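# Eshun – unit conversion tables for bulk dry goods

Eshun is a set of plain CSV tables for converting between volume and mass for flours, grains, pulses, sugars and other goods sold loose. It is maintained by Filippos Politis and is used by the Nestton label generator and the Verkano recipe scaler.

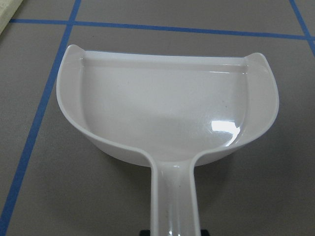

## Contents

| File | What it holds |
|---|---|
| `goods.csv` | One row per product, with bulk density in grams per litre |
| `measures.csv` | Cups, spoons and scoops, with volume in millilitres |
| `aliases.csv` | Alternative names, regional spellings, common misspellings |
| `sources.csv` | Where each density came from and how it was measured |
| `CHANGES.md` | Change history, newest first |

`goods.csv` has 621 rows. All files are UTF-8, comma separated, with a header row and Unix line endings. Decimal points are full stops. Empty fields mean "not known" and must not be read as zero.

## Columns in goods.csv

- `id` – short text key, lower case, hyphenated. Stable between releases.
- `name` – display name in Australian English. Capsicum powder is listed as such, with paprika as a separate product.
- `group` – one of `flour`, `grain`, `pulse`, `sugar`, `nut`, `seed`, `spice`, `other`.
- `density_loose` – g/L, filled without tapping.
- `density_tapped` – g/L, after 40 taps on a padded bench.
- `spread` – difference between the highest and lowest reading, g/L.
- `source_id` – key into `sources.csv`.

## Which density to use

Use `density_loose` for anything measured by scoop or cup at the point of use. Use `density_tapped` for jars, tubs and bags that have been transported before the contents are weighed. The two values can differ a good deal for fine powders. For whole pulses the gap is usually small enough to ignore.

Icing sugar, cocoa and besan are unreliable by volume in either column. The rows are there for completeness. The Nestton generator prints a warning for them, and other users of the tables should consider doing the same.

## Measures

The Australian tablespoon is 20 mL. The tablespoon used in Canada, New Zealand and the UK is 15 mL. Both are present, as `tbsp-au` and `tbsp-15`, and there is deliberately no key called `tbsp`. A request to add one was closed in February.

The metric cup is 250 mL. The US customary cup is stored as 236.588 mL and should be rounded only after conversion.

Scoops have no standard volume. Rows with the `scoop-` prefix give the level capacity of particular scoops that were filled with water and weighed. Open-fronted scoops can't be measured that way, so their `volume_ml` field is left empty.

## Method

Each product marked `source_id = bench` was measured as follows:

1. Dry and tare a 1 L cylinder.
2. Pour the product through a wide funnel held 100 mm above the rim.
3. Strike off level with a straight edge. Do not press.
4. Weigh to the nearest gram and record.
5. Tap, read the new volume from the scale, and record.
6. Empty, and repeat from step 1 with a fresh portion.

Portions were not reused, as broken flakes and dust raise the density on the second pass. Rolled oats were the worst for this. Room humidity was logged from version 2 onward – earlier bench rows have no humidity value.

Rows marked `source_id = dostex` were imported from the Dostex stock sheets. These give a single density with no note on whether the product was tapped. They have been placed in `density_loose` and the other column left empty.

## Known problems

- Desiccated coconut appears twice, once under `nut` and once under `other`. The densities disagree. Use the `nut` row.
- "Corn flour" and "cornflour" are different products in some shops and the same in others. `aliases.csv` points both at maize starch.
- Brown sugar rows assume unpacked sugar. Recipes that call for packed brown sugar need a separate factor, not supplied.
- Organic and conventional versions of a product share one row.

## Checking a copy

```
python check.py --tables . --strict
```

The script tests for duplicate keys, missing sources and densities outside 100 to 2000 g/L. It exits with status 1 on any failure. Without `--strict`, missing sources are reported as warnings only.

## Corrections

Open an issue with the product `id`, the reading, the container volume and the number of repeats. Single readings are kept on file but don't change a published value.

Last full check of the tables: Saturday, February 10, 2024.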